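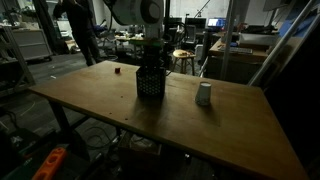
Print this page | E-mail this page

22 April 2026

OK, so the house rules. I've been meaning to get these out of my head and into the notebook ever since the January mess, when two of us ran the same job with two different setups and then spent an afternoon arguing about whose numbers were right. (Neither. We threw out both sets.)

First one, and I'll keep nagging: reset the table the same way every time. Container, cup, cube. The cup goes rim down. If you find it rim up, put it back before you start, and don't save the run you just did with it the wrong way. I went through the Birhane folder this morning, all 224 runs, and 31 of them have no start state written down at all. That's a lot of runs I can't use for anything! I moved them to "unsorted" and I'm not deleting them yet, but I'm not happy about it either.

Second, hands. While the arm is enabled you stay on your own side of the table, and if something falls over, it stays fallen over until the arm is paused. Paused on the pendant, I mean, not "it looked like it was done." I did this wrong myself last week, reached in for the cube between moves, and got a well-deserved telling off.

Third is speed. 35 percent for anything new, including old programs with a new object in them. The Kenetura guide lets you go faster once you've done a dry pass, and maybe we'll get there, but their cell has a fence and ours doesn't. I'd like to leave it alone until the floor scanner question is settled.

Floor: cables and boxes under the table are still on my list. Nothing should be lying where a person backs up in a hurry. I started writing a rule about this and then looked at my own end of the bench, so, draft only.

Tape marks. I keep going back and forth. Zusano does tape outlines for every object, and their resets really are quick, but then everything sits in the same spot forever and the grasps get lazy. My vote is tape for the container and let the small stuff wander a little. Write down which way you did it!

Log format stays as is: run number, start state, speed, who stopped it and why. "Why" can be one word. Run 841 just says "nope" and I knew exactly what happened.

Still to do:
- print the speed rule and stick it by the keyboard
- ask Gollumwood if they'll share their checklist, theirs is shorter than ours
- check the gripper screws again, and put the date next to it this time
- decide on the tape

Print | E-mail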